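Ticket: Sorting cell, returns room - repeated pick faults after layout change
Site: Stoduvville
System: Caron cell controller, Faritz arm
Opened: September 2018
Status: Closed, with one item carried over
Priority: Normal

Reported problem

The arm stops over the table with a "no grasp" fault when two small items are lying close together. The operator clears the fault, moves one item by hand and restarts. The day shift logged 19 of these stops before opening the ticket. The night shift did not log theirs, so the true number is higher.

The operators add that since the stops began they have been told to stay within reach of the cell. Under the February work plan, the person on returns was supposed to leave the cell running and do label checks at the other bench. That arrangement is not working. Label checks are now finished in overtime or left for the next shift.

Checks on first visit

Gripper fingers opened and closed by hand from the pendant. Full travel, no binding. Pads worn but within limits.

Controller log exported. It holds 1,104 pick attempts since the last restart. Nearly all the failed ones share the same pattern: the arm goes to the correct item, comes down, and aborts before closing. The vision side reports a good position each time. The abort comes from the collision check.

Table height measured against the value in the controller. Match. Base bolts tight. No change after a full power cycle.

Question to site: was anything changed before the stops began? Answer: the table was turned to give the pallet jack more room. The supplier, Zosterance, updated the table position in the controller the same day and the cell passed its test picks. The test picks used single items only.

Work on the model

Copied the site configuration to the office and loaded it into the simulator with the table in its new position. Ran the standard pick routine with one item, then with two items set at different gaps.

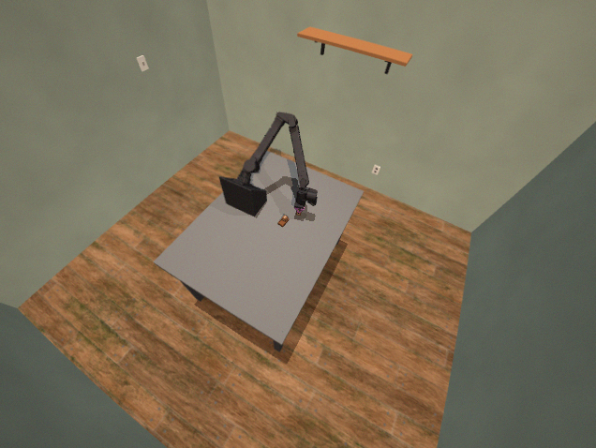

Single items gave no faults. With two items and a narrow gap, the collision check aborted on most attempts. Turning the table back to the old angle in the model made the faults go away for the same pair of items at the same gap, so the gap alone is not the cause.

Traced to the approach setting. The wrist angle for the final descent is stored relative to the room and was never updated when the table was turned. The items still arrive lined up with the table edge, so the fingers now open across the neighboring item where before they opened along the free side. The collision check is doing its job and should stay on.

Fix

1. Approach angle changed to follow the table position.
2. Second approach added, a quarter turn from the first, to be tried before the fault is raised.
3. Fault text changed from "no grasp" to "neighbor too close" for this case. Operators had been cleaning the pads because the old text suggested a slipping gripper.

Ran 400 two-item picks in the model with the new settings. There were 5 aborts, all with the items touching. Settings then loaded on site and left running through a full day shift. One stop, items touching, cleared by the operator in the usual way.

Operator notes, entered at the site's request

The returns operators asked that the log record the following. Before the cell went in, two people sorted returns by hand and either one could step away. Now there is one person per shift, and a stop at the cell stops the whole job. They want the stop light moved to where it can be seen from the label bench, and they want to be told when the table or anything else inside the marked area is going to be moved. They also asked for a short sheet on what each fault text means. The sheet has been written and is in the folder at the cell.

The shift lead confirmed that label checks are back in normal hours. The instruction to stay within reach has been withdrawn for the day shift. Night shift will follow once they have a week of logged stops - they have been given the same log form.

Carried over

Stop light relocation. Needs a longer cable and a site electrician. Separate ticket to be opened by site.

Note for future layout changes at this cell: repeat the test picks with two items at a narrow gap before handing the cell back.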